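4.2 Demonstration Protocol for the Public Session

The public session was held on a Wednesday in July at the Bunell laboratory, as part of the open day that the Clemovmont campus runs for residents, local schools and partner institutions. The session had two purposes. The first was to show the tabletop manipulation work described in Section 3 to people with no technical background. The second was to collect spoken and written questions from visitors, which are analyzed in Section 5.

A total of 200 visitors registered for the open day. They were admitted to the manipulation laboratory in groups, with two staff members present for each group. One staff member operated the robot from the control station. The other stood with the visitors, gave the introduction, and took questions. Ashraful Rathnayake served as session lead and had authority to stop the demonstration at any time.

Each group saw the same sequence. The introduction covered what the robot was expected to do, what it was not able to do, and where visitors should stand. The operator then gave the arm a short instruction in everyday language, such as a request to move a piece of toy food to a dish. Visitors were told before each attempt that the arm could fail. We considered this statement important, as earlier open days at the Sutter site had left some guests with the belief that the motions were recorded in advance and played back.

Objects were selected for familiarity. Toy food and ordinary cookware were used in all trials, so that a visitor could judge the result of an instruction without further explanation. The set was also chosen to include shapes of differing difficulty for a two-finger gripper (Figure 4). Flat and open items, such as plates and shallow basins, must be approached at the rim. Small rounded items tend to roll when touched off center. Appliances were treated as fixed parts of the workspace and were not lifted.

Layouts were changed between groups. The full list of 11 instructions was printed on a card at the entrance, and each group was invited to choose from it. Instructions proposed by visitors that were not on the card were written down but not carried out, in keeping with the safety plan filed with the Flostunbridge review office. 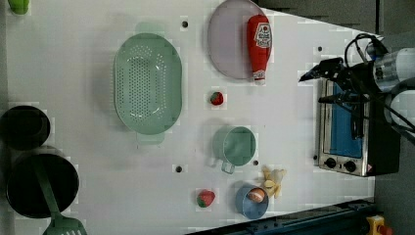 Will visitors be able to control the robot themselves?
Visitors choose the instruction, but a trained operator enters it and remains at the control station throughout.

Figure 4. Tabletop workspace with toy food, cookware and a toaster oven; the gripper is above the oven.

The exchange printed with the figure is taken from the visitor leaflet and was the only guidance on operation given in writing. Staff were asked to use the same wording when the matter was raised in person. Departures from the protocol were recorded by the session lead and are listed in the appendix together with the instruction card.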